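Home Issues Sections Authors Search

4. What people remember about where things were put

I should say at the start of this section that I came to the subject through my own bad memory. I lose my keys, I lose my glasses, and I once lost a whole casserole (it was in the airing cupboard, don't ask). So when we were planning the Cekeck survey I pushed quite hard for a set of questions on everyday objects and the spots people think they left them in, and I got my way.

We ended up with 1,389 usable replies, which was far more than I'd dared hope for. People were asked to picture a room at home, name something they had put down in it that morning, and then go and check. The checking part was the bit everyone enjoyed, going by the comments box! Plenty of them wrote far more there than they did in the boxes we cared about, and I read every word with a pot of tea.

What struck me first was how loosely people talk about place. "On the side" came up again and again, and it could mean a worktop, a windowsill or the arm of a chair. "By the plate" was nearly as bad. Does a thing that hangs over a rim count as on the plate, over it or next to it? Our two coders fell out over this more than anything else, and in the end we let "over" cover anything above the dish, touching or not (Figure 5).

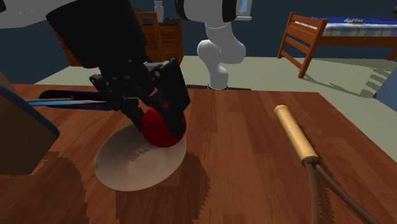
Author: M. Pellow, Lecturer in Everyday Memory

Figure 5. A red ball held just above a shallow plate, coded as "over".

Once we had settled that, the coding went much faster. I took the first 500 replies myself and then handed the rest on, partly for fairness and partly to save my eyes. The Arier list, which we'd borrowed for the place words, was good on furniture and hopeless on kitchens, so we added 119 terms of our own. Some of them are lovely. I'd never met "the glory hole" as a name for the cupboard under the stairs, and now I use it all the time.

The pattern I keep coming back to is that people were much surer about rooms than about surfaces. They knew it was the kitchen. They'd have bet money on the kitchen. Ask them which end of the table, though, and the answers went soft, with lots of "I think" and "it usually is". Bouvier households, where several adults share the same kitchen, were woollier still, and I suspect that's down to other people tidying up, though we didn't ask and I wish we had.

I'd be careful about carrying any of this over to the Narnano group, who filled in the form in September, when half of them had just moved house. Their answers are set out separately in the next section.

Last updated: September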